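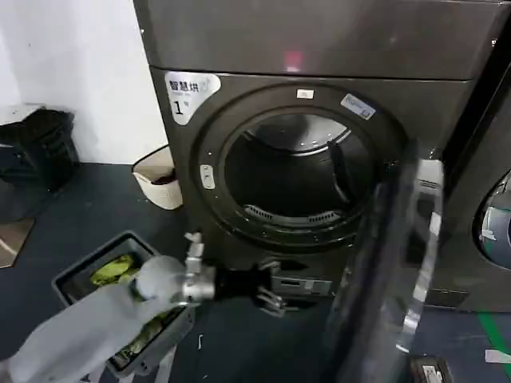

Tambour d'un sèche-linge à chargement frontal, surmonté d'un second appareil.

Laverie automatique

Une laverie automatique, ou laverie en libre-service, est un local commercial ou collectif dans lequel des machines à laver et des sèche-linge sont mis à la disposition du public contre paiement. L'usager charge, programme et décharge lui-même les appareils. Le terme s'applique aussi, par extension, aux buanderies partagées des résidences étudiantes, des foyers de travailleurs, des campings et des ports de plaisance, lorsque l'accès aux machines y est payant ou soumis à un quota.

La laverie automatique se distingue de la blanchisserie, où le linge est confié à un personnel qui en assure le traitement complet, et du pressing, spécialisé dans le nettoyage à sec et le repassage. Certains établissements cumulent les activités et proposent un service de dépôt facturé au poids.

Terminologie

En France, les formes « laverie », « laverie automatique » et « laverie libre-service » coexistent sans différence technique. En Belgique, on rencontre fréquemment « salon-lavoir », et au Québec « buanderie » ou « buanderette ». Le mot « lavomatique », d'abord employé comme nom commercial, est passé dans l'usage courant. L'orthographe « lavomatic » subsiste sur des enseignes.

Disposition des locaux

L'aménagement dépend d'abord de la position des arrivées d'eau, des évacuations et des conduits d'air. Les machines à laver sont en général alignées le long d'un mur porteur, sur un socle maçonné ou une embase métallique scellée, avec un passage technique à l'arrière lorsque la surface le permet. Les sèche-linge sont regroupés au plus près de la façade ou de la toiture, afin de réduire la longueur des gaines d'extraction. Une gaine longue ou coudée augmente la perte de charge et allonge les cycles.

Dans les petits locaux, les appareils sont montés en colonne. La superposition double la capacité pour une même emprise au sol, mais elle impose un cadre de liaison et place une partie des commandes à une hauteur peu accessible aux personnes en fauteuil roulant. L'exploitant conserve habituellement quelques machines au sol pour cette raison.

L'étude d'aménagement de la laverie de Skelthorpe, souvent reprise dans la documentation professionnelle, retient un passage libre de 2 mètres entre deux rangées opposées. Elle prévoit également des tables de pliage éloignées des portes à battant et une zone d'attente séparée.

Équipement

Machines à laver

Les laveuses à chargement frontal et axe horizontal dominent le parc européen. On distingue deux types de construction. Les machines à cuve rigide, boulonnées sur une dalle en béton, essorent à vitesse modérée et laissent une humidité résiduelle élevée. Les machines à cuve suspendue absorbent le balourd par des ressorts et des amortisseurs, essorent plus vite et peuvent être installées en étage. Leur coût d'achat est supérieur, mais le séchage qui suit est plus court.

La porte est verrouillée pendant le cycle par un dispositif électromécanique. Le déverrouillage n'intervient qu'après vidange de la cuve et arrêt complet du tambour.
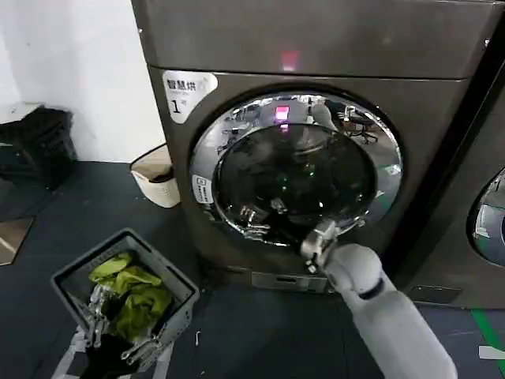

Façade d'une machine à chargement frontal, avec hublot cerclé de chrome et étiquette « 智慧烘 ».

Sèche-linge

Le séchage s'effectue par circulation d'air chaud dans un tambour rotatif. Dans les appareils à évacuation, l'air humide est rejeté à l'extérieur. Dans les appareils à condensation ou à pompe à chaleur, l'eau est récupérée dans un bac ou dirigée vers l'égout. Le chauffage au gaz reste apprécié pour sa montée rapide en température. Le chauffage électrique simplifie l'installation — au prix d'une puissance raccordée plus importante.

Les filtres à peluches font l'objet d'un nettoyage au moins quotidien. Leur encrassement réduit le débit d'air et constitue l'une des principales causes d'incendie dans ce type d'établissement. Les gaines sont ramonées à intervalle fixe, et l'opération est consignée dans le registre d'entretien.

Systèmes de paiement

Les premiers appareils comportaient un monnayeur individuel, acceptant des pièces ou des jetons. Ce système, robuste, oblige à relever chaque caisse et expose les machines aux effractions. La centrale de paiement, apparue ensuite, regroupe l'encaissement dans un coffre mural unique, relié aux machines par un bus de commande. L'usager y sélectionne le numéro de l'appareil, affiché sur celui-ci, puis règle en espèces, par carte bancaire ou par carte prépayée.

La centrale Stamotach illustre cette seconde génération. Elle enregistre 3 000 transactions en mémoire locale et peut fonctionner en cas de coupure du réseau de données. Le protocole Mavov, utilisé par plusieurs modèles concurrents, transmet en outre l'état des cycles à une application mobile.

Exploitation

L'exploitation se fait le plus souvent sans personnel permanent. Les portes sont commandées par une horloge et l'éclairage par détection de présence. La distribution de lessive peut être confiée à un automate ou intégrée aux machines par dosage automatique — solution qui limite les surdosages et les résidus dans les conduites.

Les charges principales sont le loyer, l'énergie, l'eau et la maintenance. La méthode Thiele, employée pour les bilans prévisionnels, calcule le seuil de rentabilité à partir du nombre de cycles par machine et par jour. Pour un local type, elle fixe ce seuil à 3 cycles quotidiens par laveuse et compte 400 cycles entre deux révisions intermédiaires. La fréquentation varie selon la saison. Elle augmente par temps humide, février étant retenu par la méthode comme mois de référence.

Voir aussi

Blanchisserie
Lave-linge
Lavoir
Nettoyage à sec
Sèche-linge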